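Vegetarian lunches at Skolance: changes to the canteen menu

Following the review of catering at the Cisby site, the kitchen will extend its range of vegetarian main courses. The first new dishes will be served from 05/04/2021, with the remainder to follow in May.

The review drew 233 replies from staff and visitors. Many asked for more dishes based on pulses and root vegetables, and for fewer that rely on cheese. The kitchen has therefore prepared a lentil and carrot bake, a chickpea stew with spinach, and a parsnip patty served with yoghurt sauce. The patty may also be ordered without the sauce.

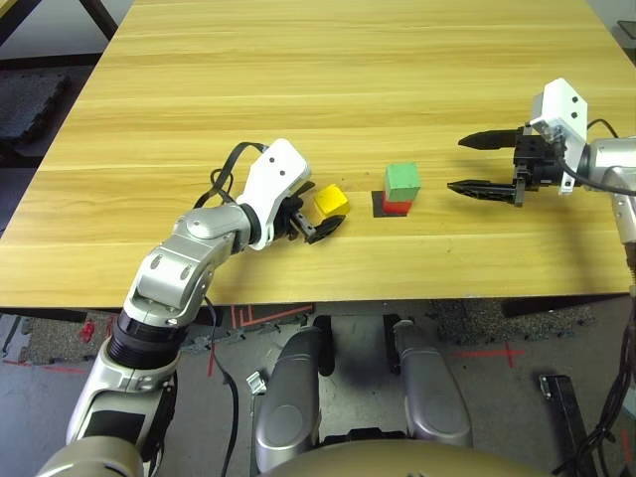
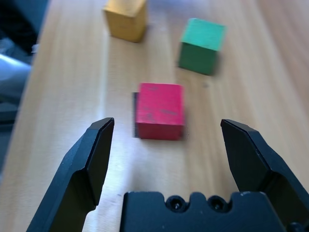 Portions of the stew will be available in two sizes. The larger is intended as a full meal and comes with bread from Lanz - the bakery which already supplies the Hudex building. Prices for existing dishes remain as they are.

Soup will continue to be offered daily, and at least one soup each day will be made without dairy products. Full lists of ingredients will be displayed at the counter. Colleagues with allergies are asked to speak to the kitchen before ordering, as nuts are used in some of the new recipes.

Group orders for more than 30 persons should be placed two working days in advance. Order forms are available at the canteen counter.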